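I had been on hold with Vrettos Mutual for so long that I'd started humming along with the piano music, and I was still humming when the woman picked up. She was very nice about it.

"Thank you for holding, this is hospital claims, may I have your policy number?"

I read it off the card. Then I read it off the other card, because my mother had two of everything. She had two umbrellas, two can openers and two hospital plans, one from Vrettos and one from an outfit called Jallel Life that I'd only ever seen on the side of a bus. She'd been paying into both since before I left Prerkstead for college, and I found out in November, sitting on her bed with a shoebox in my lap and her upstairs neighbor's radio coming through the ceiling.

Mom was fine, by the way! I should say that first. She'd had her hip done at the hospital over in Sturkum and she was in a rehab room with a view of a parking lot, bossing everybody. She'd been in there 6 nights and she had already gotten the lunch menu changed. I was the one falling apart, in her apartment, with her mail.

The mail was a bill for $2607. It had come with a letter that said THIS IS NOT A FINAL BILL, which I guess was supposed to cheer me up.

"So the Vrettos plan is the main one," the claims woman said. "It pays first. Whatever's left, you send to the other company with our statement attached."

"And they just pay it?"

"They look at it," she said, and I wrote THEY LOOK AT IT on the back of the envelope and underlined it twice.

I made myself some toast after that and went back to the bedroom to get on with the other half of what I'd come for, which was packing her a bag. She wanted the good robe, the book with the ship on the cover and something to wear home that would go on over the bandage. I'm no good at packing for other people. I kept stopping to read letters.
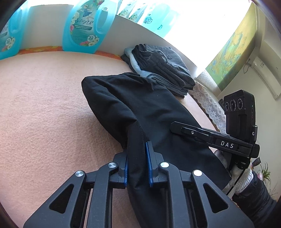

"Can you collect on both plans for the same hospital stay?" I asked her that evening, on the phone, figuring that anybody who'd paid two premiums for that many years must have looked into it.

"You can use both, but the second one only picks up what the first one leaves, so you never get back more than the bill," my mother said, like she was reading me a recipe.

I sat down on the edge of the tub. All afternoon I'd been thinking of her as a sweet older lady who got talked into something by a man with a briefcase.

"You knew that?"

"Honey, I did payroll for a school district. Of course I knew that. Did you find the robe?"

I had found the robe. I asked her why on earth she'd kept the Jallel one going, then, and she got quiet for a second and I could hear the dinner cart rattling by on her end. She said my father had signed them up for it the winter the plant closed, and he'd been so proud of himself, and after he died she didn't feel like calling a stranger to cancel it. It was $340 a year. She'd put it down in her budget book next to the Christmas tree.

Well, I didn't have anything smart to say to that.

Vrettos paid first, like the woman said, and left us owing $1226. I mailed the rest off to Jallel with the statement stapled to the front, and I used her good stamps, the ones with the herons. Then I drove over to Sturkum with the bag on the passenger seat. I'd forgotten the book. She sent me back for it, and she wanted the other umbrella too, while I was at it.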